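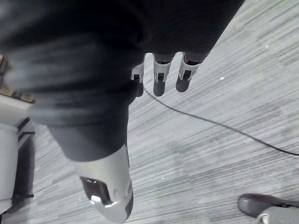
Small Bins and Liners: Notes on Fit, Odor and Cleaning

Most trouble with a small wastebasket comes from a liner of the wrong size. Bags are sold by volume, but the number on the box says little about whether the mouth of the bag will go over the rim.

Measuring

Run a tape around the outside of the rim. Lay a liner flat, measure across the opening and double the figure. The doubled figure should be slightly larger than the rim measurement. An excess of 2 inches is easy to take up with a knot. With 6 inches the liner slides down as soon as anything heavy goes in.

For depth, add the height of the bin, half the width of the base, and 3 inches for the fold over the rim. The Plikora bin in my upstairs bathroom needs a 15-inch bag by this method, and a 14-inch bag pulls off the rim.
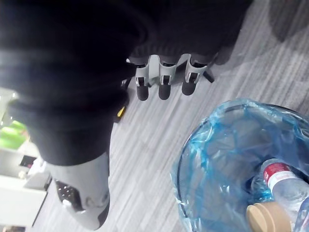 Fitting

1. Open the liner fully before it goes near the bin. Thin bags cling to themselves. Rub the top edge between damp fingers to separate it.

2. Shake it once, downward, to fill it with air.

3. Lower it in and press the bottom corners flat with your hand.

4. Fold the top over the rim all the way around. Twist any slack and tuck it under the fold.

5. If the bag balloons up, air is trapped beneath it. Lift one side of the fold, push down, and refold. 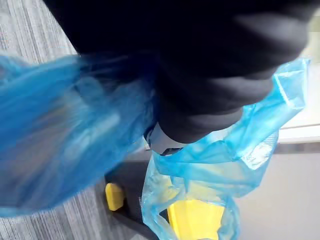

Odor

Plastic bins hold odor in scratches. Wash with dish soap and warm water, rinse, then leave a paste of baking soda and water on the base for 15 minutes. Do not use scouring pads. Dry the bin completely before lining it — moisture under a liner is the usual source of a sour smell.

A folded sheet of newspaper under the liner catches small leaks. Replace it whenever it is damp.

Storing spare liners

Keep a few flat in the base of the bin, under the one in use. The rest can go in a drawer, folded in thirds.
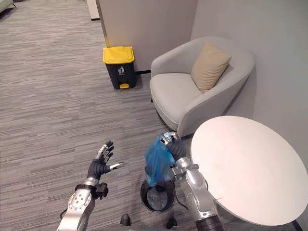
Grocery bags work in small bins if the handles are hooked over opposite sides of the rim. Check for holes first by holding the bag up to a window. The bags from Hoxha tend to split at the side seam, so I keep them for dry paper only.

Boxes of 153 cost less per bag than the small rolls, but thin film gets brittle near a heater. Store the box in a cool cupboard and write the month of purchase on the flap. Mine says December.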